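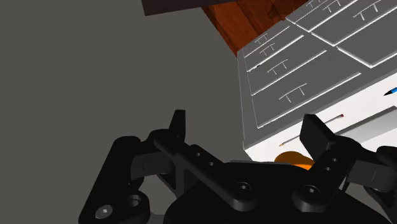

A simulated gripper facing a cabinet of drawers, seen from behind the palm.

Last February our group at Pruleck had to decide whether to accept a drawer-opening policy from an outside team. The report they sent gave one number, a success rate of 90 percent, and a link to a video. I voted against accepting it, and I want to set out why, and what rule I would like us and others to follow.

The 90 percent was measured in simulation. I have no objection to that. A rendered cabinet costs nothing to reset, and a gripper that hits it does not need a new finger. My objection is that the report did not say what counted as opening a drawer. When Oana Pascu asked, the answer was that a drawer counted as open if it moved at all before the time limit. Under our own rule it has to come out far enough to reach into, and the gripper has to let go without dragging it back. Scored that way, the same runs came to 70 percent.

The team had not hidden anything. They had used the default check that came with their task files, and no written standard told them to do otherwise. That is the gap I would like to see closed.

My proposal is short. Any reported success rate should come with the success condition in one plain sentence, the number of trials, and the number of trials thrown out. The last item matters more than people think. The drawer report was based on 3000 planned trials, of which 2851 were scored. The rest were dropped because the physics became unstable, usually with the fingers pressed hard against the cabinet. A real arm in that position would have stopped on a force limit, and we would have called it a failure. I think a simulated run that blows up on contact should be counted as a failure too, unless the authors can show that the robot had nothing to do with it.

Radu Jitaru disagrees with me on this. He says it punishes people for bugs in the simulator, and that teams will respond by making contact softer until nothing ever blows up. He may be right about the second part. I would still take the count, and ask for the contact settings to be published next to it.

The other complaint I hear is paperwork. Manuela Piras wrote up the Dritum tests using this format and it added half a page. Her tables could be checked by someone who had not been in the room, and I could not say that about the drawer report.

We have used the rule for our own work since then. Some of our older numbers went down when we rescored them, and we have left both versions on the project page.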